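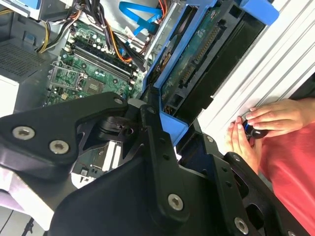
Garra dentro do gabinete, socket vazio, caddy azul à direita. Câmera do punho.

8 de junho de 2025

Escrevo rápido que ainda tenho que rodar o script de limpeza antes de dormir. Dia longo. Café demais, almoço nenhum.

Desmontagem de desktop, segunda rodada. O Neville Hollis continua achando que a gente devia ter começado por notebook, eu continuo achando que não. Gabinete aberto tem espaço pro punho girar e mesmo assim já dá um trabalho danado. Os cabos são o inferno. O modelo vê o azul do SATA e o azul do caddy e às vezes junta tudo numa coisa só. Anotei isso em maio e não fiz nada a respeito, agora pago.

Números, antes que eu esqueça: 1.638 segmentos no conjunto Harnow depois do corte. Uns 1.000 têm contato de verdade, o resto é aproximação e recuo. Neville quer jogar fora os recuos. Eu não quero. Treinei as duas versões, com e sem, mesma semente, mesma taxa, tudo igual. Com os recuos a política para antes de forçar a peça. Sem os recuos ela empurra e continua empurrando. Diferença grande o bastante pra ver no gráfico sem apertar o olho. Mas são só 2 sementes, então calma. Preciso de 5 pra escrever isso no relatório da Nolmont sem passar vergonha.

O método em si: rotular o momento do contato pela corrente do motor e não pela imagem. Foi ideia minha no banho, ficou melhor do que eu esperava. A imagem do punho engana muito perto da peça, a própria garra tapa metade do que interessa. Olha aí em cima, o dedo direito junto do caddy, quem é que diz só pela foto se tá fazendo força ou não? Eu não digo. A corrente diz, com um atrasinho. Falta medir esse atraso direito. Por enquanto tô usando um valor fixo que o Skyrme (o controlador, que nome besta pra controlador) traz de fábrica, e desconfio dele.

Outra coisa, mãos humanas na imagem. Tem muito segmento com a mão de alguém entrando pela direita. Não sei se mascaro ou deixo. Se mascaro, fica um borrão cinza que o modelo pode aprender. Se deixo, pode aprender que mão chegando = hora de parar. Seria até bonito, mas não é o resultado que quero publicar. Fazer um teste separado só com os segmentos sem ninguém, ver se o efeito dos recuos sobrevive. Isso é o mais importante da lista, sublinhar.

Briguei com o Ovmont de novo, caiu no meio do upload. Recomecei do zero porque esqueci de ligar a retomada. Burrice minha.

Pra amanhã:
mais 3 sementes
atraso da corrente
teste sem mãos
responder a Nolmont (desde maio!!)
comprar parafusso de reposição, perdi a conta dos que rolaram pra baixo da bancada

Dor no pescoço. O script já tá reclamando de um caminho errado, vou lá ver.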